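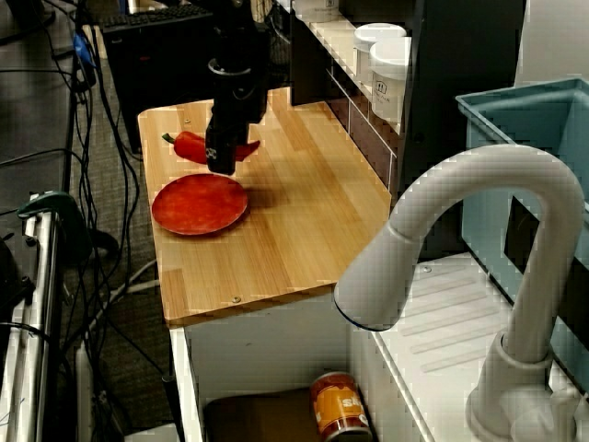 Gripper over the pepper, plate alongside.

Vilhjálmur Kjærgaard
1/ Every February I get asked whether a machine can do the washing up yet. My answer is usually a question about how often you would put up with it failing. Thread on chores, using one pepper and one plate.

2/ The job is "put the pepper on the plate". A person does it without looking properly. Written out for an arm, it is: find the pepper, pick a grasp point, come down, close, lift, move, lower, open, back off. Each stage has its own way of going wrong.

3/ People tend to assume the hard part is seeing. For a red pepper on pale wood, finding the thing is well within reach of ordinary vision software. Getting its height and angle right is more work. An error of 4 mm is nothing in the middle of the body and quite a lot near the tip, where it narrows.

4/ The plate is red as well. If your segmentation leans on colour, this is where you find out. Shadows also fall on the wood, and a shadow edge can pass for an object edge when the threshold has been set by someone in a hurry.

5/ Then contact. A pepper is smooth, slightly springy and curved. Grip too lightly and it rolls. Grip too hard and you have bruised somebody's dinner. A position-controlled gripper with no force feedback has to be told the width in advance, and vegetables are not sold to a drawing.

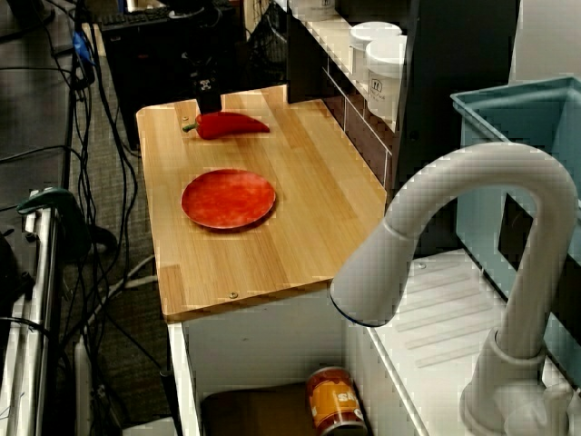 Fingers down near the pepper. The plate is empty.

6/ On demo videos: a single good take tells you the success rate is above zero. I would like the number of attempts printed next to the clip, with the reset procedure. Who put the pepper back, and did they put it back in the same place?

7/ For scale, my own log for pick-and-place of soft produce stands at 2,226 attempts. The last 200 were run with the start position drawn at random, and those are the only ones I quote to anyone. The earlier ones mostly measure how well I can put a vegetable on a pencil mark.

8/ Shop-floor version of the same question. At Drutow the arm that moves trays has been dull and dependable for years. The tray is always the same tray, it arrives against a stop, and there is a fence. Nearly all the intelligence is in the stop.

9/ Macedo tried loose produce on a packing line. It worked on the sorted grade and struggled on the mixed one. They kept the arm, kept the sorted grade on it, and went back to people for the rest. I think that was the right decision and I'd expect most sites to land there for now.

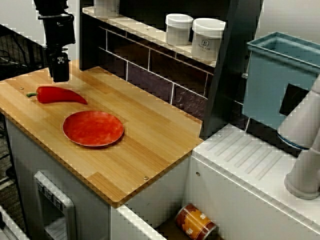
10/ Fixings matter more than they get credit for. The screws set into this worktop are small and metal, and one is right beside the stem end of the pepper. A depth sensor can return rubbish off bright metal. Check what yours does there before you blame the planner.

11/ Same goes for clearance. A shelf with containers behind the board limits how the wrist can tilt. Straight down is the safe approach, and it suits a pepper lying on its side. It does not suit a mug, a pan lid or anything standing in a sink.

12/ A play kitchen is a fair place to test this, by the way. Reach is short, heights are known, and you can get the whole worktop into one camera view. What you can't conclude from it is anything about a full-sized kitchen with a wet floor and a dog.

13/ Someone will mention Grosia, so: the dishwasher-loading unit. I watched it for an afternoon. Plates fine, bowls fine, cutlery slow, anything nested inside anything else went to a person. It needed 2 interventions per load on the loads I saw. Small sample, their dishes, their rack.

14/ Interventions per load is the figure I would ask for before buying anything. If you have to stay in the room you have not saved the time, you have changed what you do with it. Nusa publish theirs per shift and I wish more firms did.

15/ Current position. One known object, one known surface, good light: yes, machines can do it, at a speed you would find irritating. A whole chore from start to finish in a home nobody has tidied first: no. Wiping down afterwards is a separate problem and I have no useful numbers on it.

16/ Replies asking which gripper to buy: measure what you want to pick up, smallest and largest, then ask again with both widths.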